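Where the blocks go
An open day at the Lalta workshop, with the green curtain drawn and the kettle on

Lalta keeps its test benches on the upper floor of a former seed warehouse, up a flight of stairs that is steep enough to have its own warning notice. On open days the firm lets visitors walk between the benches and stand as long as they like at any of them. I went on 19 Jul 2024 and spent most of my time at the one they call Maurya.

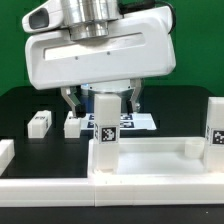
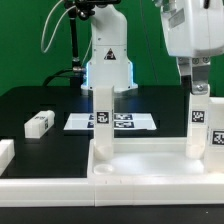

The Maurya bench at Lalta: a robot arm, white blocks with printed markers, and the tray.

Maurya is a small assembly task. White blocks stand or lie on a black table, and the arm's job is to pick them up and set them upright in a shallow tray. The blocks have a rounded end, and the tray has a round socket to match. Each marker is a black and white square pattern that software can read to work out where a block is and which way it is facing.

Ulises Flores runs the bench. He has been with Lalta for two years and came from a firm that made lifting gear for boatyards. He talks quietly and keeps one hand near the stop button, even when the arm is still.

"People expect it to be quick," he told me. "It can be quick. We slow it down because we want to see where it goes wrong."

Where it goes wrong, he said, is mostly at the last moment. Getting the fingers either side of a block is not hard. Lowering the round end into its socket is harder, as a small tilt at the top of a tall block becomes a large problem at the bottom. A person feels the edge and wiggles the part until it drops in. Lalta is trying to get the arm to do something similar.

The software that plans the moves is called Stisent. It was written in the building, and a new version went on the bench in May. The old one would stop and give up if a block touched the rim of the socket. The new one backs off a little, shifts sideways and tries again. Flores said the bench had logged more than 700 tries with it before the open day, and he was still changing the settings that morning.

I watched a run from the visitors' side of the rope. The arm came down over a block lying on its side, closed, lifted and turned it upright. There was a pause over the tray long enough for a boy next to me to ask whether it had broken. Then it went down, came up slightly, went down again and let go. The block stayed where it was. A few people clapped, and Flores put it back on the table for the next go.

The next go failed. The block went in crooked and the arm would not release it, so he stopped the run, took the block out by hand and wrote a line in a notebook – paper, with a pencil on a string.

Lalta has a customer in mind for all this. Fomidine makes dosing pumps, and part of its line still relies on people pressing plastic pegs into housings by hand. The plan is for a trial cell there once Maurya can do 100 blocks in a row without help. Flores would not guess when that might be. The best run so far is pinned up on the wall behind his desk, and he asked me not to print it.

The other benches were quieter. One was being rewired, and another had a queue for a joystick that was mostly children. Tea was served on the landing. Entry is free, but places have to be booked with the front office, and the stairs are the only way up.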